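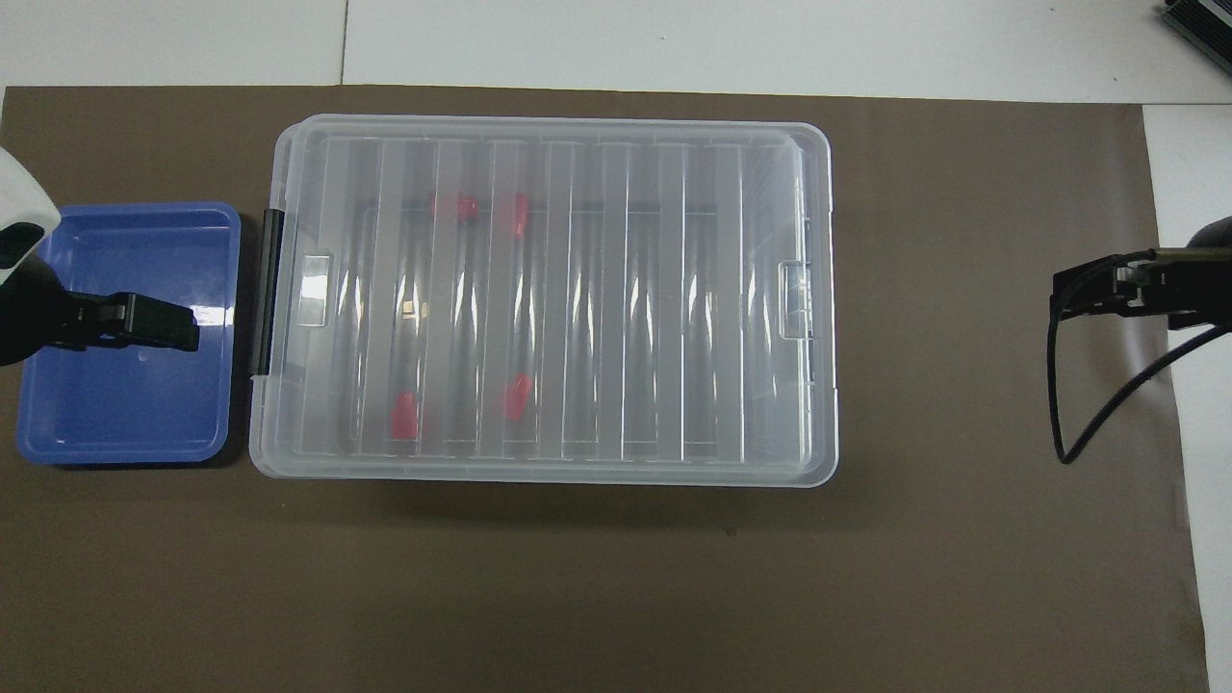 A reader wrote in last month to say that clear boxes are a waste of money and a shoebox with a label does the same job. Well, I tried shoeboxes for 3 years, and I never once kept the labels up to date!

Tips > Storage > Small Stuff

These days I want a lid I can see through, even a frosted one. Bright red things show up fine through it, pale ones not so much (I lost a bag of beige Grelia furniture pads that way for a whole winter). I also like latches, having once dropped around 500 beads down the basement stairs. And keep a shallow tray next to the box while you sort. Mine's an old Trosta one, and anything I can't decide on goes in there until after supper.

269 shares | 3 comments
Last updated: August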